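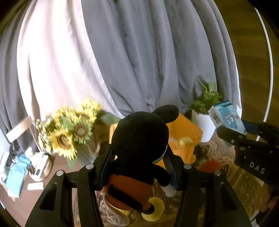

Wool is a fiber that grows from the skin of a sheep. Each fiber starts in a tiny pit called a follicle, and it keeps growing as long as the sheep is fed and healthy. A plush toy, such as one with a black head, red-orange shorts and yellow shoes, keeps the same coat for as long as you own it. A sheep's coat gets longer every month and has to be cut off once a year. The cutting is called shearing, and the coat that comes off is called a fleece.

## What a fiber is made of

Wool is made of keratin. Your hair and fingernails are made of keratin too. The outside of each fiber is covered in flat scales that overlap like shingles on a roof. You need a microscope to see them well.

Most wool fibers are also wavy. The waves are called **crimp**. Crimp holds small pockets of air between the fibers, and trapped air slows down the loss of heat.

## What else is in a fleece

A fleece straight from the sheep contains:

- **Grease.** Glands in the skin make it. When it is cleaned, it is sold as lanolin.
- **Dried sweat.** It dissolves in water.
- **Dirt and plants.** Hay, seeds and burrs get stuck in the fibers.

## From fleece to yarn

The sheep on the Mekonnen farm, outside Rurnetdale, wear numbered ear tags. The fleece from ewe 3789 is a good one to follow. Her fibers are 90 millimeters long, a useful length for spinning.

1. **Skirting.** Tekle Bogale spreads the fleece on a table made of slats and pulls off the dirty edges. Short bits fall through the gaps.
2. **Scouring.** The fleece is washed in hot water with soap. It must be moved gently. If hot, wet wool is rubbed, the scales lock together and the wool turns into felt.
3. **Drying.** The clean wool is laid on a rack with air moving under it.
4. **Carding.** Two rollers covered in short wire teeth comb the fibers into a loose sheet.
5. **Spinning.** The sheet is pulled thin and twisted. Twist makes the fibers grip each other. One strand is called a single.
6. **Plying.** Two singles are twisted together in the opposite direction. The result is two-ply yarn.
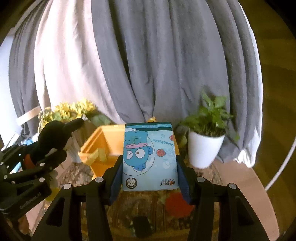
*Light blue drink carton with a cartoon fish on the front.*

## Weighing and winding

Yarn is wound into a loop called a skein. Zyanya Ventura winds the farm's yarn at the Wiseck mill, where each skein weighs 50 grams. A child's sweater in the usual pattern takes 300 grams, so the knitter needs six skeins.

## Words to know

**Ewe:** an adult female sheep.

**Follicle:** the pit in the skin where a fiber grows.

**Ply:** to twist strands together, or one of the strands in a yarn.

**Staple:** a small lock of wool. Its length is measured before the fleece is sorted.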